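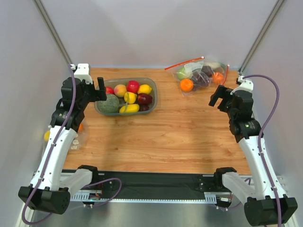
**How many examples do we want before we train the next one?**
Fifty for each starting layout, and 256 across the whole fruit task, with the spoiled ones left out of the total.

May 21, 2022

Zlatko and I took turns on the leader arms and swapped whenever one of us got grumpy. I do think that helps, because my demonstrations get hasty when my shoulders ache, and the model will happily learn hasty from me. His are slower and rather lovely to play back – long, unhurried reaches, and a small wait before the fingers close. I've asked him to write down how he does it, which made him laugh, but I mean it!

Please keep moving the zip bags between episodes, even if it's only by a hand's width. Last September we left everything where it stood and ended up with a policy that knew one spot on the table by heart and nothing else.

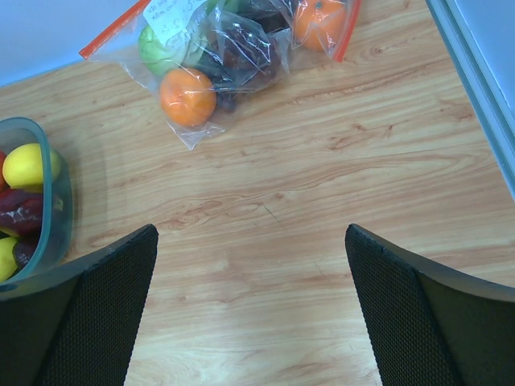 *Stuvgate Manipulation Group – shared bench notebook*

The wrist views are the ones I fret over. Clear plastic catches the light, and the oranges show up beautifully while the film round them is mostly glints and creases. I'd like us to try 4 lamp positions and see whether the Ruvus loader keeps the exposure steady across them (it didn't with the cups, but that was the old version).

Naming: please put your initials in the episode notes. I found 2 episodes with no operator at all and had to guess from the style of the reach, and I'm fairly sure I guessed wrong on one.

Still to do: re-zero the right gripper, ask Zlatko about the dropped timestamps, and copy everything to the Gündoğdu drive before anyone clears the local disk.

– Tahsin Cassim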